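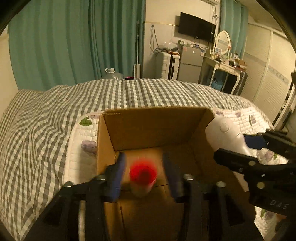 Pravano Single-Wall Carton, Open Top
Household packing and storage range

The Pravano carton is a plain brown corrugated box supplied for packing small household goods. It is intended for the items that remain when the larger furniture has been dealt with: cups, chargers, adapters, toiletries and similar articles from bedrooms and desks. The carton is delivered flat and is assembled by hand. The bottom flaps meet at a center seam, which should be taped on the outside before anything is placed inside.

Customers are advised to pack on a level, firm surface. Where a bed is used, the bedding should be pulled smooth first, and the carton should be lifted from beneath when full. Cups travel best upright and wrapped.

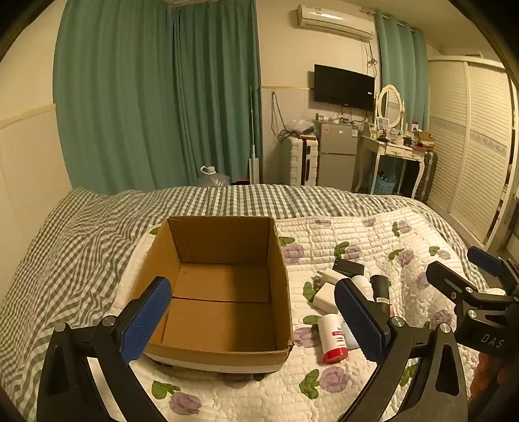

Small electrical items should go in after the heavier pieces. Plug prongs can mark softer plastics, and adapters are best wrapped singly or turned toward the wall of the carton. Bottles must be closed tightly and kept upright. Power banks should be packed where they can be reached easily – many carriers ask that they be declared or removed.

Cartons may be used again. Frayed upper edges and crumpled corners do not prevent storage use, although a carton in that condition should not be stacked or sent by post. Please inspect the bottom seam before each use and replace old tape.

Ordering
Item 346. Sold in packs of 5 or 11. Orders placed with the Rutherford depot are prepared within two working days. Bulk inquiries may be addressed to Vilgot Backlund, Household Supplies.

Page revised May 15, 2018

Share (11)

This site uses cookies to improve your visit. Accept | Settings

Comments (2)

Clulla: Is the tape included or sold separately?

Daslow: We kept ours from the January move and they are now under the bed with winter things in them. One corner has gone soft but the rest are fine.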